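The Case for the Plastic Bread Box

August 2024
By Idris Eynon

Bread storage is a humidity problem with a lid on it. A loaf loses water through its crust, the air around it takes that water up, and the container decides how quickly the exchange settles. Too little air movement and mold gets a foothold. Too much and the crumb dries before the week is out. Most household advice skips this and goes straight to color.

I have been looking at roll-top boxes since May, when the hinge on my own gave out. It was a Stanosska, bought secondhand, and it failed in the usual way: one pivot loosened, the lid began to rack, and the person closing it pushed harder on the good side until that one went too. The part could not be ordered. The box went to the garage, where it holds sandpaper and has never performed better.

The roll-top has two competitors, the drop-front and the lift-off. The drop-front needs clear counter in front of it equal to the height of the door. The lift-off needs somewhere to put the lid while both hands are busy with the loaf. A roll-top asks only for clearance above and behind, and in a kitchen with wall cabinets the clearance above is the number to check first. Manufacturers give the closed height. The open height is larger and is frequently missing from the label.

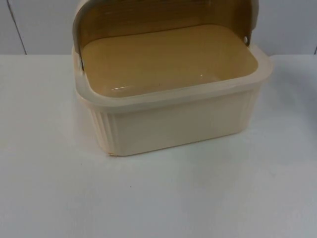

Measure from the counter to the underside of the cabinet, then from the wall to the front edge of the counter, and take both numbers to the store. Open the lid in the aisle and measure again with the lid at its highest point, usually somewhere in the middle of its travel. A box that clears at rest can still strike the cabinet on the way up.

Plastic has a poor reputation in this category, partly earned. Cheap lids scratch, and thin bases flex when pulled across a counter. Against that, a molded base has no seams at the bottom, so crumbs have fewer places to collect, and rounded inside corners can be wiped with one pass of a cloth. Wood boxes have square corners as a rule. Anyone who has cleaned one with a toothpick will know what the rule costs.

Steel sits in between. It wipes clean and resists scratching, but the joints are folded, the folds hold flour, and the lid announces every slice of toast to the rest of the house.

The rim deserves more attention than it gets. A wide, flat rim stiffens the opening and gives the fingers something to hold when the box is lifted. It is also where crumbs end up, because a bread knife drawn out of the box sheds them at the edge. Brush it off before closing. Crumbs under a lid hold it slightly open, and a gap of that size is enough to dry the cut face of a loaf overnight.

Hinges come next. The common arrangement is a pivot at each end of the lid, either a stud set in a hole or a pin riding in a short slot. The stud is simpler and wears more evenly. The slot lets the lid shift a little as it turns, which can reduce the height it needs, but it collects debris. Before buying, open the lid from the left corner only, then from the right corner only. If it twists visibly or stops short, the hinge is too soft for daily use.

Bình Hầu repaired small kitchen goods in Skendadville for many years and now teaches an evening course on the subject. Her view of roll-tops is brief. "Two pivots, one lid, no spare parts," she told me. "Lift it in the middle and it lasts." She recommends a damp cotton swab in each pivot once a month and no oil of any kind. Oil holds flour dust, and flour dust with oil makes a paste that sets hard.

Her course handout includes a cleaning sequence for the whole box. Take the bread out. Turn the box over the sink and tap the base. Wipe the inside with warm water and a drop of dish soap, then with plain water, then dry it with a towel and leave the lid open until no moisture remains. She adds a wipe of diluted white vinegar if there has been mold. Hot water is left out on purpose, as thin plastic can warp enough to throw the pivots out of line.

Placement matters as much as construction. The counter beside the dishwasher is warm and damp several times a day. The top of the refrigerator is warm all day. A windowsill in direct sun heats the air inside a closed box, and a tinted lid does little to prevent it. The best spot is a plain stretch of counter against an interior wall, away from the stove, with enough room behind for the lid to travel.

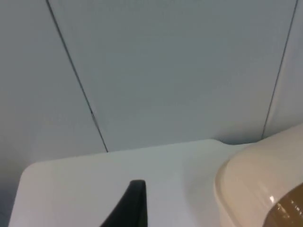 Should a bread box stand hard against the wall?

Leave a gap at least as wide as the lid needs to swing back, plus a finger's width for cleaning. A lid that touches the wall will mark the paint and, over time, push the box forward each time it is opened. Small adhesive feet under the base will stop the creeping on a smooth surface.

On a glossy counter the feet are worth adding in any case. Use soft ones and press them on after the base has been cleaned with alcohol and allowed to dry. Four are enough for an ordinary box. A long one may want six, with the extra pair under the middle.

What goes inside is the remaining variable. Crusty bread should go in bare or in a paper bag, cut side down. Soft sandwich bread keeps better in its own bag with the end folded under. Keep the two apart if possible: a warm loaf sealed in with a cool one will dampen both crusts. Fresh bread from the oven should cool completely on a rack before it goes anywhere near a lid.

Fruit does not belong in the box -- bananas least of all -- and neither do onions, whose smell will outlast the bread. Crackers soften. Tortillas do well enough in their package. Rolls dry out faster than loaves, having more crust for their weight, and should be eaten first.

I weighed one bakery loaf before and after two days in a closed box. It went in at 740 grams. The loss was small and the cut face was still pleasant to eat, but a single loaf in a single kitchen proves very little, and the result should be treated accordingly. The same bakery's rye, under the same lid, was better on the second day than on the first. Rye usually is.

Capacity is the specification most often misread. The volume printed on a carton takes no account of the curve of the lid, which steals height at the front. A tall loaf that fits at the back may catch the lid when it slides forward. The sensible test is to measure the loaf most often bought, at its tallest point, and compare that with the height available over the front third of the box. The Wesik catalog prints an interior profile for its roll-tops, and I would like to see more of them do so. Cù prints only the outside dimensions, though its customer line gave me the rest within the hour.

Color is a matter of taste with one practical footnote. A tan or brown interior hides crumbs, and a white one shows them. Those who clean on a schedule can have either. Those who clean when they see something to clean should buy the white.

A see-through lid has a similar effect on habits. The contents can be checked without opening the box, so the air inside is disturbed less often. The price is that scratches show. Wash it with a soft cloth and keep scouring pads away from it entirely. Fine molded ribs disguise light wear but need wiping along their length, with the cloth moving in the same direction as the grooves.

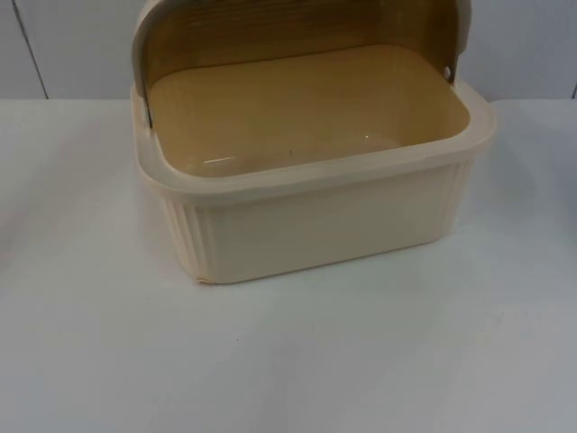 Before You Buy

Check the open height against your cabinets, and the depth with the lid all the way back. Work the lid from each corner. Run a finger around the inside of the base and feel for mold lines sharp enough to catch a cloth. Press down on the middle of the rim at the front, where a weak box will bow.

Smell the inside. A strong plastic odor will find its way into soft bread, and it can take weeks of airing to fade. Washing helps a little. If the smell is still there after several days with the lid open, return the box while the receipt is good.

Ask whether the lid comes off. Some snap free of their pivots with gentle outward pressure and can be washed flat in the sink. Others are fixed at the factory and will crack if forced. The instructions should say which, and if there are no instructions, assume the second.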